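Kivitport startup bets on simulated kitchens to train its robots

Plillari, a small robotics firm with an office near the Kivitport ferry terminal, says it will have a household robot clearing kitchen counters in test homes by July. Before that, it needs examples to learn from, and the company has decided to collect nearly all of them inside a computer.

Four operators work in shifts, wearing headsets and steering a simulated two-armed robot through kitchen chores. Each attempt is recorded and labeled as a pass or a fail, and the passes go into the pool the learning system trains on. The software then shuffles the room and the operator starts over.

"A real kitchen takes a person to reset it," said Kamran Bahrami, who runs data collection at Plillari. "Ours resets when you press a key. That's the whole economic argument."

The company has built 31 kitchens so far and says each one can be restocked with different objects in different spots. Bahrami would not say how many recorded attempts the firm has, or what share of them were thrown out.

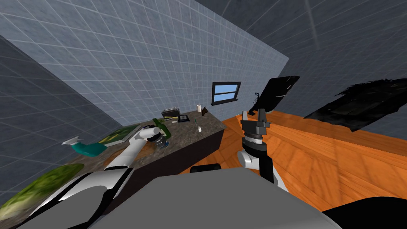

The simulated robot's left gripper at a green bottle on the counter of one of Plillari's virtual kitchens.

Whether any of it carries over to a real counter is another matter. Glass slips. Paper towels tear. A simulator has to guess at all of that, and a robot that has only practiced on the guesses can learn habits that fall apart on contact with an actual bottle.

Plillari's own numbers don't settle the question. In a demonstration for investors this spring, its physical robot was asked to move objects from a counter to a shelf 25 times. The company described the results as "encouraging" and declined to release a count. It also confirmed that the objects had been picked out ahead of time.

Benedicta Darko, an engineer who left the rival firm Gravico last year and now consults on warehouse automation, said she has heard the pitch before. "You can make a million examples of the wrong thing," she said. "I'd want to see it in a kitchen they didn't choose, with somebody's mail on the counter."

Bahrami said the objection was fair but out of date. The firm now mixes in recordings from two real kitchens at its office, he said, and plans to add more. Asked how much of the training pool comes from those rooms, he said it was "a small part, and growing."

Test homes have not been named. Plillari said families who sign up will get a technician on site during every session — a detail that does not appear in its investor materials.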